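Skip to content
Home | What we take | Workshop | Jobs and calls | Find us

Bench Hand, Computer Teardown (part-time)

Floltwood takes in the computers that offices no longer want and takes them apart down to the last bracket. What still works gets tested and sold. What doesn't gets sorted into bins, and we have a great many bins. We are looking for one more person to stand at the long bench with a screwdriver and good light, and to care more than is strictly normal about where small parts end up.

The job is 20 hours a week at our Lirncombe workshop, spread over weekdays however we can agree on it. We also open one Sunday a month for people dropping off machines from their attics, and you would work every second one of those. Bring a snack. Attics are deep.

What you'd be doing

Most of the work is desktop towers. They arrive by the pallet, usually with somebody's asset sticker on the side and a quantity of carpet fluff inside that could knit a second carpet. You open the case, pull the drives and put them in the locked cage, then work your way in through the cards, the memory, the cooler and the processor. A tower in decent shape takes a trained person almost half an hour. Your first one will take until lunch, and we will say nothing.

Processors get special attention, as they are the small expensive bit in the middle of a large cheap box. The retention lever goes up, the load plate swings back, and the chip comes straight out and away from the socket. On boards where the pins live in the socket, those pins are the reason we ask people not to wear loose cuffs. One sleeve can turn a salable motherboard into a coaster. 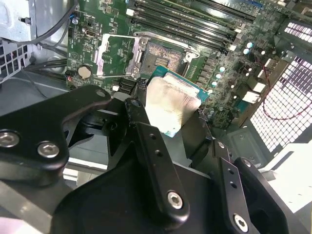
Thermal paste, a frank word

There will be paste. It comes whitish, gray, and in one case a shade the bench still calls "old mayonnaise." It gets on the heat spreader, then on your thumb, then on the door handle of the break room. You will clean it off the chips with wipes and patience before they go into trays. Please clean the door handle too.

Once cleaned, chips are read under the magnifier, logged, and put in trays by type. Memory goes in the next set of trays. The shelf labeled Fliso is for parts set aside for our repair counter, and the people at the counter can hear you borrowing from it.

Who gets on well here

You don't need a certificate. You do need steady hands, decent close-up eyesight (glasses are fine, half the bench wears them) and the ability to put a screw in the right dish while someone tells you about their boat. If you've built or fixed a computer of your own, say so. If you've ruined one, say that too, and tell us how.

You should be able to lift a full-size tower from floor to bench. Heavier things go on the cart. The cart pulls to the left and we have all made our peace with it.

What we offer

Paid training for the first 8 weeks, beside someone who has done this for years and has opinions about screwdrivers. Your own set of tools, engraved, so the opinions stay attached to their owner. Grounding straps, gloves, aprons and a proper chair. A bus pass, or a spot in the yard behind the Bennani building. Staff price on anything we sell, including the monitors with the slightly odd stands.

How to apply

Send a short letter to Regula Widmer, Floltwood, Unit 112, Lirncombe. Tell us about something you took apart and whether it went back together. A résumé is welcome but keep it to 2 pages. We'll invite people in for a paid trial morning at the bench, starting at 8 a.m. Wear closed shoes and short or snug sleeves.

We'll close the call when we've found the right person, and we answer every letter, although the spelling may suffer on delivery days -- Regula types in gloves.

This site uses cookies to remember your settings. Accept | Decline

Floltwood, Unit 112, Lirncombe | Contact | © Floltwood | Back to top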